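Does color coding your stuff really save any time?

Posted in Home & Household > Organizing

My sister-in-law has talked me halfway into color coding the whole house. Blue bins for tools, green for garden things, red for anything medical, yellow for paperwork and so on. She bought the Semwal system, which comes with lids and labels and a little booklet, and she says she never loses anything now. I have my doubts. She was tidy before she bought it.

I have a garage, one hall closet and a kitchen drawer that nobody in this family will admit to filling. The full set costs more than I want to pay for plastic. The booklet claims it "cuts searching in half," and I would love to know who was timed and what they were looking for. Has anyone done this and kept it up for more than a few weeks? I don't need to hear from people who set theirs up last weekend.

Also, does it matter which color goes with what, or is that part made up?

ledville_lou

Tagged: storage, bins, garage, labels

----

pantry_moth

Yes it works! We did ours in September and it's been great. Get the ones with the clip lids. Blue is calming so put stressful things in blue, like bills.

----

old_gray_toolbox

I'd be careful with the answer above. I have never seen a bill become less stressful because of the box it was in.

I worked in the stockroom of a plumbing supply outfit in Balness for a long stretch, and we went through two color schemes in that time. The first one came from the front office and had a chart. Every product line had its own color, and when they ran out of colors they started on shades, so there was a blue and a "sky" and something called marine that faded until it matched the sky. New people had to walk over to the chart to find out what a color meant, then walk back. If you are going to walk to a chart you might as well read a label.

The second scheme used 2 colors. One meant "finished, goes on the shelf" and the other meant "somebody still has to deal with this." That one stuck. People kept to it because there was nothing to memorize, and you could tell from the doorway how far behind we were.

So my answer is that color is good for telling you one simple thing quickly, and poor at being a filing system. It does nothing about whether you put the wrench back. Your sister-in-law puts the wrench back. I'd bet she would do fine with shoeboxes.

As for "cuts searching in half," I'd treat that like the mileage on a used car ad. They don't say half of what. If you spent an hour a week hunting for the tape measure you would have bought another tape measure by now.

Before you spend anything, take masking tape and a marker, label what you already own, and leave it for a month. If the labels are still telling the truth at the end of it, you're a person who will keep up a system, and then you can decide whether you want it in color. If they aren't, you've saved yourself the price of the set.

----

stendholm_attic

Mostly agree with old_gray_toolbox, though I think he's a bit hard on color. I run the prop storage for a small theater and we have over 1000 items in a room that was meant for coats. We do use color, but only on the shelf edge, and it only tells you which show a thing belongs to. When the show closes the tape comes off.

You asked whether it matters which color goes with what. I've read a fair number of articles saying red is for urgent and green is for nature and so on, and they all seem to be copying each other. I couldn't find one that tested it on anybody's garage. Contrast is a different matter, and you can check that one for free on your kitchen table. Small things go missing against a background of the same color, and black tools in a black bag are the worst of all. A container that doesn't match its contents helps you more than a container that matches its category. A bright red rod lying in a blue tray, like the one here, is hard to overlook even though it's long and narrow, and I wouldn't expect the same from a blue rod in there. If you buy anything at all, buy something pale inside, or at least a color you own very little of.
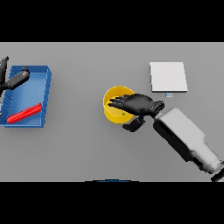 Two other things the sellers skip. Plenty of people can't tell red from green very well, so if anyone in your house is one of them, the booklet's red and green bins are a poor choice to begin with. And lids. A lid means two hands and a clear spot to set it down, and most people will drop the thing on top of the lid instead. I took all of ours off and stacked them behind the boiler, where they still are.

For the drawer, empty it into a box, take things out as you need them, and see what's left in the box by the time you've forgotten about it. It costs nothing and no booklet is required.

----

Comments

ledville_lou: Thank you both. Trying the masking tape first. My husband has already put the batteries in the one marked STRING.

pantry_moth: I still say the clip lids are good.

gravel_and_twine: We spent close to what you'd pay for the full set and the kids use the bins as goalposts. Fine for that.

old_gray_toolbox: Fair point on contrast. We had black washers in black cups for years and all we did was complain about the lighting.

----

Related

Are clear bins better than solid ones?
How do I get marker off a plastic lid?
Garage shelving that holds 300 pounds, is the rating real?
Label maker or masking tape?
What to do with single screws
Do vacuum storage bags leak?

We use cookies to remember your settings and to see which pages get read. By continuing to browse you agree to this. Manage cookies | Accept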